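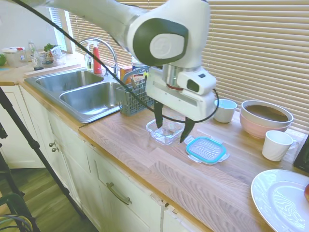 # 보다리, 공유주방 ‘피르눔’ 보관용기 정리 서비스 8월 시작

**짝 잃은 뚜껑 없애고 남은 음식은 당일 보관… 히스턴점 우선 적용**

생활공간 운영사 보다리(Bodari)는 히스턴(Histon)에 있는 공유주방 ‘피르눔(Pirnum)’에서 보관용기 정리 서비스를 8월부터 운영한다고 밝혔다. 입주자가 함께 쓰는 밀폐용기를 용기와 뚜껑 한 벌 단위로 관리하고, 조리대와 싱크대 주변의 물건 자리를 새로 정하는 것이 주요 내용이다.

피르눔은 원목 조리대와 스테인리스 2조 싱크대를 갖춘 주방이다. 입주자들이 용기와 식기, 수저를 공동으로 쓰고 있어 뚜껑만 남거나 용기만 남는 일이 잦았다. 보다리가 지난 1년간 접수한 주방 관련 문의 2,712건 가운데 가장 많은 항목도 보관용기였다.

이에 따라 공용 용기는 파란색 계열 테두리에 잠금 날개가 달린 투명 뚜껑과 직사각형 투명 용기로 통일했다. 속이 보이기 때문에 내용물을 따로 적지 않아도 되며, 보관일만 표시하면 된다. 용기는 씻어서 말린 뒤 뚜껑을 닫아 선반에 넣는다. 뚜껑의 고무 패킹은 분리해서 씻고, 물기가 남은 상태로는 닫지 않는다.

예브도키아 진첸코 보다리 주거운영팀장은 “그릇을 더 사 달라는 요청이 많았는데 수를 세어 보니 모자라지 않았다. 뚜껑을 찾지 못해 쓰지 못하는 용기가 많았다”고 말했다.
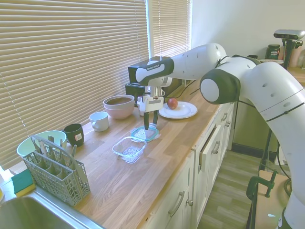 조리대 사용 기준도 함께 바뀐다. 머그잔과 볼은 사용 후 씻어서 제자리에 두고, 포크와 나이프는 격자형 수저 바구니에 세워서 말린다. 수세미는 매주 화요일에 교체한다. 과일은 접시에 담아 조리대에 둘 수 있으나, 자른 과일은 용기에 넣어 냉장 보관해야 한다.

냉장고에 넣은 음식의 보관 기한은 7일이다. 기한이 지난 음식은 운영팀이 입주자에게 알린 뒤 처리한다. 냉동 음식에는 별도 기준을 적용하며, 세부 내용은 주방 게시판에 안내한다.

용기와 선반 공급은 주방용품 유통사 막시미우(Maksymiv)가 맡는다. 오레스트 필리펜코 막시미우 영업담당은 “패킹과 잠금 날개는 먼저 닳는 부분이어서 뚜껑만 따로 공급하기로 했다”고 설명했다. 파손된 뚜껑은 운영팀에 반납하면 같은 규격으로 바꿔 준다.

보다리는 히스턴점 운영 결과를 검토한 뒤 다른 지점 9곳으로 서비스를 넓힐 계획이다. 기존 입주자는 개인 용기를 계속 쓸 수 있으며, 공용 선반에 남아 있는 개인 용기는 시행 후 14일 안에 찾아가야 한다. 이용료는 관리비에 포함되어 추가 비용이 없다.

**문의**
보다리 홍보팀 할리나 코스티우크
피르눔 히스턴점 운영팀 나자르 오니셴코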